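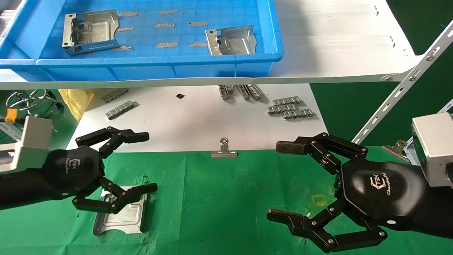 Go for shallow trays, Genalyn Macapagal told me back in April, and get them up off the bench or you'll spend your life lifting one thing to find another. I didn't listen, of course. I bought a stack of deep tubs with lids, and by the summer I had a drawer full of deep tubs with lids and all my brackets were still in a heap next to the kettle.

So now I've got the Grorkley shelf and tray set, which is a slotted upright shelf that stands behind your work table plus 4 open blue trays, and I've lived with it for 8 weeks, long enough to have opinions.

A bit about what I use it for, so you can judge whether any of it applies to you. I put together small metal housings, mostly for other people's hobby projects, and that means sheet-metal brackets, little spring clips, sticky strips and connectors. Nothing is heavy. Everything is easy to lose. If you're storing drill bits and tins of paint you'll want something else, and probably something dearer.

Putting it up

I did it on my own in an evening with the radio on. The uprights have long slots all the way up, so you bolt the shelf at whatever height suits you, and I moved mine twice before I was happy (too low first time, I kept knocking my head on it when I leaned in). The instructions are one sheet with drawings and no words, and the drawing for the back brace is upside down. I only worked that out after I'd tightened everything. Grrr. Once it's bolted properly it doesn't wobble, and I say that as somebody with a very wobbly floor.

The shelf board is white, and I was sure I'd hate that, but it bounces a fair bit of light down on to the table and you can spot a dropped screw on it from across the room. It does show every fingerprint. I've stopped minding.

The trays

These are the best bit! Low enough to reach over, wide enough that a bracket can lie flat with its flanges up and you can see which way round it is before you touch it. The floor of the tray has a grid pattern that I took for decoration, and it's rather handy for laying out sticky strips in something like rows. Thin things don't cling to it the way they did to my smooth tubs, so you can get a fingernail under them.

I do wish they came in a second colour. With all of them blue I end up peering into each one, and the labels I bought (Irilard, the small size) peeled off within a fortnight. Masking tape and a marker have done better.

On the table itself I don't use a tray for the really tiny stuff. Clips go on a strip of metal or a sheet of white paper, spread out, where I can pick them up one by one. Golshifteh Kermani does hers in egg boxes and swears by it, but I can't get my fingers in the corners. 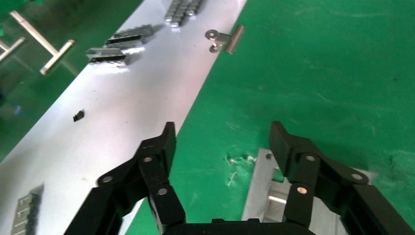
What I'd change about the table end

The set doesn't include anything to cover your table, and for £142 I think it could. You'll want a cover. Small metal parts skate about on a bare top and bounce when you drop them, and a green background is kind on the eyes after a couple of hours. Hultura do a cut-to-size one that I looked at and decided I was too mean to buy.

The other thing is the depth. The shelf is 445 mm deep, a good bit more than I'd pictured from the website, so measure the gap behind your table before you order. Mine only fits with the table pulled forward.
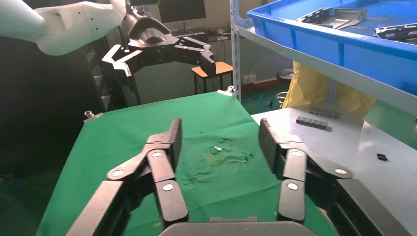
Whatever cover you go for, fasten it down, and do it at the corners. I can't tell you how many clips I've lost down the back by tugging a loose one. A silver clamp at each back corner is plenty to hold the far side, though cloth will still ruck up in the middle where the work goes on — you can see the wrinkles, and the faint yellowish mark as well. I give it a smooth with my forearm before starting anything fiddly.

Would I buy it again? Yes, though I'd wait for a sale, and I'd order a spare pair of trays at the same time, as the postage on them separately is daft. I looked at the Vahidi one first and it's a smarter thing altogether, but the shelves are fixed and I'd have been banging my head on it for ever.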